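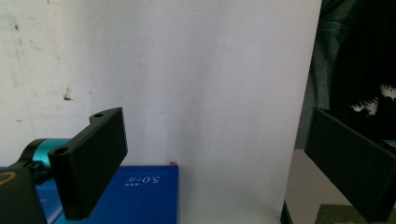
What should be done with printed boxes and booklets before a work table is put to another use?

Each one is closed, turned so that its title can be read from the seat, and placed in the tray for its category. Printed matter is cleared first, ahead of tools, cloth and loose parts.

Unit 4: Clearing and Resetting a Shared Work Table
Course convenor: Armelle Hervieu
Practical sessions: Armindo Salgado, Fikstead Annexe

4.1 Purpose of the unit
Students will learn to return a shared table to a neutral condition between tasks. The unit carries 30 marks. It assumes familiarity with the sorting categories introduced in Unit 2, which are not repeated in these notes.

4.2 Terms
"Packaged goods" means any item kept in its box. "Flat matter" means booklets, leaflets, sheets and boards. Where an item could belong to either category at first glance, it is to be picked up and checked before it is sorted. Colour is a poor guide, as boxes and booklets from the same supplier are often printed alike.

4.3 Labels in other languages
A number of items in the Pons store carry Chinese or French text. Students are not expected to translate it. Copy any numerals exactly as printed, including the decimal point, and leave the description column blank for the convenor. An item lying upside down must be turned before its label is copied. Errors of this kind made up most of the corrections to last September's register.

4.4 Large sheets and boards
Sheets and boards are lifted by two opposite edges and stood in the Gratel rack. They are not to be leaned against a wall that is stained or marked. Wrinkled sheets go on the lowest shelf, under the pressing board, and remain there until the following session. Nothing heavier than 200 grams may be set on top of a sheet.

4.5 Curtains and clothing
Fabric near the table is drawn back or hung up before wiping begins. Coats belong on the hooks in the corridor (Room 1236 has its own stand).

4.6 Assessment
Each student will clear one table and submit a written account of no more than 1000 words, using the Skiveo record sheet. The account should state the order in which items were removed and the category assigned to each. Record sheets are available from Mr. Salgado.

Reading for next session: Unit 5, sections 5.1 to 5.3, on shelf labels.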